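Marker bench notebook
March 13, 2026

Carried on with the Durno mill plaque. It came off the wall with four bolts, two of them sheared, so the back has stubs in it that will need drilling. Left those for now and worked on the face.

Washed it twice with soft brushes and the neutral soap, rinsed, dried with the air line. Most of the brown in the border was old wax. The lower left corner still has a hard white crust, probably lime from the mortar joint above. Tried the wooden scraper first, then the plastic one. Plastic is better, wood just skates over it. Got a third of the corner clear before lunch.

Lettering. The raised letters are sound except for the second line, where the D in DURNO has a chip on the bowl. Old chip, patina goes right into it. Leaving it alone. The background paint is at least two coats, a dark green over black. Took a scraping from inside the border and bagged it. The county file only says "painted", so we need to settle which color goes back on before anybody opens a can.

Wording. The plaque says the mill was moved to the Bestcombe road in June and gives no year. The file card has the year but a different month. We are refinishing and not recasting, so the text stays as it is. I made a note for the file so the two can be compared later.

Bestcombe bridge marker: post is straight again. Had to heat the collar to get it off. Threads are rough but usable, ran a file through them. Needs a new set screw, the old one is junk. Order with the next batch.

Seidel church tablet: rubbing done on the long paper, rolled and put in the tube rack, tag 102. The bottom two lines came out faint. Try again with the softer wax before the tablet goes back.

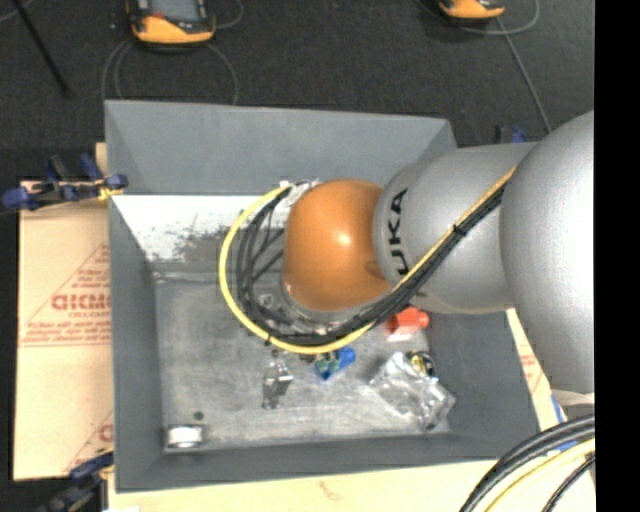

Arm over the open grey bin.

Polish test on the scrap bronze, for the Seidel border. Went up through the grits and stopped at 4000. Too bright next to the old letters. The patch I left at the grit before looks closer, and a coat of wax will bring it down a bit more. Did one half with the Skallix paste and one half with plain wax - 20 minutes under the lamp, then buffed. Skallix half is glossier and shows fingerprints. Plain wax it is.

Still to do
Drill the Durno stubs, small bit first
Rest of the lime crust
Set screw for Bestcombe
Second rubbing, Seidel, bottom lines only
Ask the county about green or black

Lacquer shelf is down to one can and it is half skinned over. Strain it before use.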